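Three weeks with the Rillar simulator

I wrote in September that I would try Rillar, the simulation package from Varar, before spending money on a real arm. The trial license is finished since Wednesday, so I can give my opinion now.

The basic plan costs 80 a month and comes with 50 ready kitchen rooms. You choose a room and an arm, put objects on the counter, and write a task. My first task was simple: take a glass bottle by the neck and lift it, without touching the bread or the knife. It needed one evening, and most of this evening was spent on installing. The manual supposes that you know already how their file format works, and I did not.

What I like is the speed. On my old computer I can run 8 copies of the same room during the night, each with different light and different wall color. Some of the color combinations are quite ugly - I would not want to live there - but for training this is not a problem.

What I like less is the glass. The contact between gripper and bottle is sensitive, and I had to change the friction value many times. Mandent, which I used last year, was more forgiving here, but it costs 700 for one seat and the support was slow.

For the next test I will load the shelf models from Sombatkul and see if the arm can put the bottle away between other things.
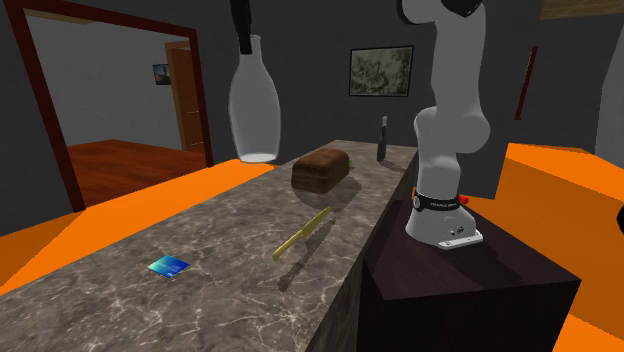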